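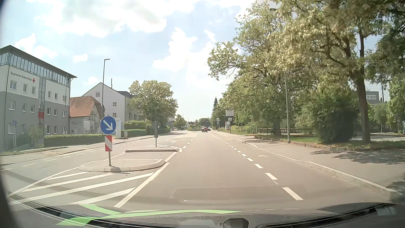

My grandmother kept her bread starter in a crock on the back porch in Menport, and for most of my childhood I believed it was a kind of pet. She fed it before she fed any of us. She talked to it, too, in the low scolding voice she otherwise saved for the dog, and when she went to visit her sister in Vavholm the crock rode on the floor of the car between her shoes.

I thought about that crock a great deal this spring, when I spent a good part of April in the kitchens of people who bake rye bread at home and have been doing it far longer than it has been fashionable. I had expected recipes. What I mostly got was family history, served with butter, and more than one argument over caraway seeds (my grandmother was firmly against them, and I find that I am too).

Jacinto Nava is 74 and bakes every week in an oven he bought used from the old Barus bakery when it closed. It takes up most of his garage. He came to rye late, after his wife brought home a loaf so sour and dark that he thought something had gone wrong with it.

"I ate one slice to be polite," he told me. "Then I ate the rest standing up at the counter, and she was pretty mad about it."

His dough is hardly a dough at all. It's closer to wet cement, and he scoops it into the pans with a big spoon and smooths the top with his palm, dipping his hand in a bowl of water between loaves. There is no kneading, and no stretching or folding either. The loaves bake slowly and then they sit, wrapped in a dish towel, for 3 days. I asked whether he ever cut one early. He looked at the ceiling for a while and said that he had grandchildren, and that things happened.

Across town, Định Chu bakes a lighter loaf, half rye and half wheat, from a starter that came to her through a neighbor named Paulík. He had carried his own jar through 11 apartments and a divorce, she said, and when he moved away for good he left her half of it with a page of instructions in pencil. She still has the page. Flour and thumbprints have made it nearly impossible to read, but she props it against the toaster every time anyway.

I stayed at her table a good deal longer than I'd planned -- the first loaf was cooling, the second was in, and it seemed rude to leave in the middle. She sent me home with a heel of bread and a jam jar of starter, and I drove back with it wedged between my shoes.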